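Nudum opens teaching room for robot arms in Uvthorpe

27 May 2021

The automation company Nudum has opened a room in Uvthorpe where people without programming experience can teach a robot arm a simple task. Visitors work in pairs. One person moves the arm through the task by remote control, the other watches the screen and decides if the attempt is good enough to keep.

The room is on the ground floor of the old Flararia seed warehouse, next to the bus station. It has two work tables and a small area with chairs for those who wait for their turn. The company signed the lease last year, but the opening was delayed because the electrical installation of the building had to be replaced first.

The task is the same for all visitors at the moment. Small colored blocks are put on a wooden board, and the arm must push them with a straight rod until they stand in the arrangement that is written on a card. The arm does not lift anything. Nudum says that pushing was chosen on purpose, as it looks easy and is in fact quite difficult to explain to a machine. A block turns when it is pushed beside its middle, and two blocks that touch each other do not move in the same way as one.

Every attempt is recorded together with the movements of the hand controller. The recordings are later used to train a program which should do the task alone. Until now 686 attempts have been kept, made by more than 11 groups from local clubs, evening courses and the technical school. Attempts which the second person rejects are stored separately and are not used for the training.

According to the company, new visitors usually need a few attempts before they feel comfortable. The most common mistake is to push too fast at the beginning, so that the block slides past its place and has to be brought back from the other side. Such corrections are welcome in the recordings - the program can learn from them how to repair an error. Children from the age of 11 may take part when an adult is with them.

A second way of teaching is also prepared. Here the person takes the arm directly by hand and leads it over the board, without a controller. This method was developed with the engineering office Panyasiri, and it will be offered from June on one of the two tables. Nudum wants to compare which recordings are more useful, and how tired people become with each method.

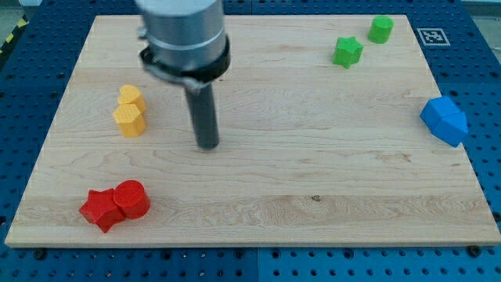 The rod of the robot arm over the wooden board, with yellow, red, green and blue blocks.

Groups of up to 5 persons can reserve a place at the reception desk of the warehouse or by telephone. A visit is free of charge and includes a short introduction to the controller. Those who take part are asked to sign a form that allows the use of their recordings, but no names are stored with them.

The cards with the arrangements will be changed in June, and suggestions for new ones can be left in the box at the entrance. Parking is possible behind the building - the gate on the side of the bus station stays closed.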